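Hang less, fold more

Every flat I have rented in Wadwood came with a wardrobe too small for the clothes people expect to put in it. The usual answer is to buy a bigger one. Boment sells a double for 900, and you then lose the corner where a chair could go. I think most of us hang far too much.

A T-shirt gains nothing from a hanger. It stretches at the neck and takes up the space of a shirt that needs it. Jumpers are worse. What should hang is anything you would otherwise iron, plus coats. The rest can be folded once and put in a basket, and the folding need not be good.

My old neighbour Tien-fu Yau disagrees. He has 40 matching hangers and says a basket is where clothes go to be forgotten. He has a point about deep ones. In a deep basket the bottom layer stays there until August. A shallow one on a shelf at chest height has never given me that trouble.

The other thing I would defend is the small freestanding rail. It holds tomorrow's clothes and whatever has been worn once and is not ready for the wash. Two or three hangers are enough for it. Any more and it turns into a second wardrobe.

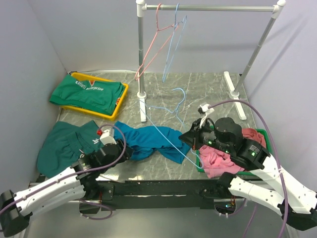

What to do with the spare hangers

Give them away. The charity shop in Kosbridge takes plastic ones on a Tuesday if they are tied in bundles. Keep a few back for visitors and leave the rest of the rail bare.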